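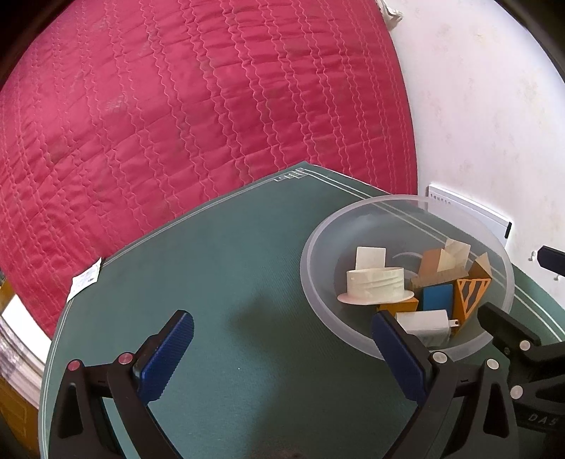 Bowl on the green cloth, ridged pads at the ready.

Grippers again this month, sorry to those of you who come for the camera talk (next issue, I promise!). I've spent most of my evenings comparing two sets of finger pads for the hand-held tool, the smooth ones we started the year with and the dark blue ridged ones you see up top, and I have Opinions.

The job is dull on paper. Take things out of a clear plastic bowl one at a time, put them down on the table, put them back. I like a bowl for this because everything slides to one side and leans on everything else, and the pads have to get in between. Blocks are the easy part. The blue one comes out nicely with either set. The thing I dread is the cream piece shaped like a little hat. Grab it by the wide thin flange and it tips, grab it by the ridged part and you have to come in almost straight down, and my wrist doesn't love that.

With the smooth pads I kept squeezing harder and harder, and then the hat would shoot off sideways. The ridged pads let me go in much softer. I did 17 tries at the hat with each set before I got bored, and I wouldn't go back to smooth for anything round. Flat stuff is a different story – the ridges catch on the long tan strip when I let go, and it swings a bit before it drops. Ferhat Ekinci says I'm opening too fast. He may be right, he usually is about timing, but I'm not telling him that until I've tried it slow.

Paraschiva Vlad wrote in to ask if a clear bowl messes with the camera. You do see the border lines of the tablecloth right through the side, so it's a fair question, and she has offered to run the same objects in a solid-colored bowl over at Trallura and compare. Her numbers will go in the next issue if she sends them in July. If anyone else has a spare set of ridged pads and a round thing they hate, write to me!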